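Honasard chore coat – size up or not?

brunt_denim
Finally ordering the Honasard chore coat in the brown duck canvas. I'm a medium in pretty much everything American, but the chart says Japanese sizing and my buddy swears I need an XL. Anyone own one?

Dorian Poulain
Go large, not XL. I have the same coat and the shoulders get sloppy fast if you jump two sizes. Sleeves are short either way – that's how they cut them.

ikwak
Disagree with Dorian. I went XL and I'm glad, I wear a Zolska sweatshirt under mine all winter and a large wouldn't button. Mine shrank a little in the first wash too.

Dorian Poulain
Did you use the dryer? Mine never shrank, but I hang it.

ikwak
Low heat, maybe 20 minutes. OK, fair. 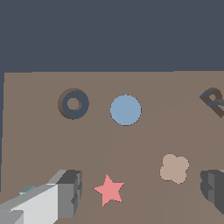

Last edited by ikwak: Fri 24 March

brunt_denim
Thanks, both. I don't layer much so I'm leaning large. Is the corduroy collar scratchy?

Dorian Poulain
For the first week, yeah. Then you forget about it. The Darwish one is softer but the pockets on that are tiny!

ikwak
Still say XL. Check whether the shop takes returns before you cut the tags off.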